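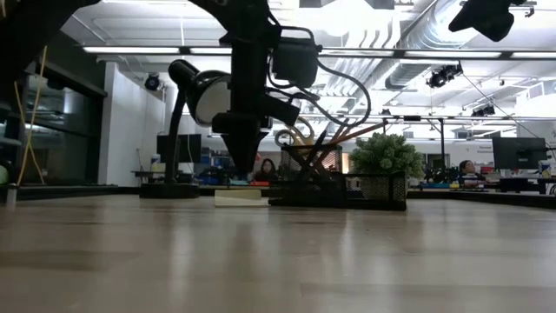

Hundier Speedway Drivers and Car Owners Meeting
Minutes, October

The meeting opened at 6:30 p.m. in the Jamavik Community Room. Track management, the tech staff, the scoring staff and drivers or owners from all 5 weekly divisions attended. The minutes of the August meeting were read and approved with one correction: the gate fee for crew members under 12 was left unchanged, where the draft had shown an increase.

1. Season review

Management reported on the season just finished. Three programs were lost to rain in the spring and one was stopped after the heat races. The stopped program was made up in July as a double feature. Late model car counts held steady, street stocks were up, and sport compacts fell off after midsummer. Several owners in that division said the drop came from the tire rule change in June, which left people with tires they could no longer run. Management agreed the change was made too late and said no tire rule will be changed again after the opening race of a season except for safety.

A modified owner asked why the points posted online did not match the sheet in the pit office for most of July. Scoring answered that the makeup feature was entered twice for two divisions. The final standings have been checked and stand as posted.

2. Track surface

The surface was the longest item of the evening. Drivers in the heavier divisions said turns three and four took rubber early on most nights and the outside groove was gone by feature time. Street stock drivers, who usually run last, said they were racing on a surface that was already finished.

Management plans to have Agudelo Grading haul new clay to both ends of the track before winter and work it in again when the frost is out. The banking in turn four will be recut to match turn two. The inside berm on the backstretch will be lowered and the tractor tires removed from the infield side.

A late model driver asked for more water between the heats and the features. Management said the water truck was out of service for part of the summer and the borrowed one could not reach the top of the banking. The pump has since been replaced. It was agreed that the track will be reworked before the features on any night when the heats are done by 8:15 p.m. — after that, the surface will be run as it is so the program can finish before curfew.

3. Rules for next season

Late models: No change to the engine rules. Spoiler height stays the same. Droop will be checked at the scales after the feature, and the check will apply to the top 5 finishers.

Modifieds: The spec shock option was discussed and tabled. Owners were asked to send written comments before the winter meeting.

Street stocks: Aftermarket lower control arms were requested because stock parts are getting hard to find. Tech was in favor as long as the mounting points are not moved. Passed on a show of hands.

Sport compacts: The June tire rule will remain, with a wider list of approved tires. The list will be posted before the end of the year.

Legends: No changes requested.

All divisions: Window nets must carry a date tag that is still good on the day of the race. Raceceivers remain mandatory. A driver whose unit is not working will be black-flagged after one warning shown at the flag stand.

4. Format and purse

Management proposed that heat race lineups be drawn by pill at the pit gate in place of the current handicap by points average. Drivers with newer cars mostly favored the draw. Several longtime street stock drivers opposed it and said the handicap kept new drivers from starting in front of the field. After discussion, the draw was approved for all divisions with the provision that a first-year driver may choose to start at the rear without losing show-up points.

The invert for features will be drawn by the heat winner with the most passing points. The largest invert will be 7 cars. Late models had asked for a smaller number and the request was voted down.

On the purse, management said last place in the modified feature will rise to $200. Street stock and sport compact pay will be raised from fifth place back, with the winner's share left where it is. A question was asked about tow money for teams coming over the state line. There is none planned for weekly shows. It will be offered at the Gikarham Fall Classic only.

5. Pit area and gate

The pit gate will open half an hour earlier on regular nights. Reserved pit stalls must be paid for by the end of March or they go back on the open list. Haulers may not park in the lane behind the scales. This was a problem several times in August, when the ambulance had to go around by the grandstand side.

An owner asked about lighting in the lower pits. Management has a price for two new poles and intends to put in one before opening night and the other when money allows. Until then, teams pitted past the wash rack should bring their own lights.

Golf carts and four-wheelers must have the car number on them. Drivers of carts must hold a license. There were complaints about kids driving them after the races, and management said the car's owner will be held responsible from now on.

6. Gikarham Fall Classic

The two-day special will stay on the schedule. Late models and modifieds will qualify on the first night and run their features on the second. Street stocks will run complete shows both nights. Legends asked to be added on the first night, and management will look at whether the program has time for them. Practice will not be held on the night before, as the track crew needs that time for the surface.

7. Other business

The awards banquet will be held in January at the Jamavik Community Room. Tickets will be sold through the pit office by phone. Drivers in the top ten of each division get one ticket free and must claim it in advance.

Lost and found from the season includes a floor jack, a torque wrench in a red case and several helmets. Owners can call the pit office.

A request to allow one-way radios from spotters to drivers in the late models was made from the floor. It did not receive a second.

The winter rules meeting will be held in February. Written comments on the shock option should be in by then.

The meeting adjourned at 8:50 p.m.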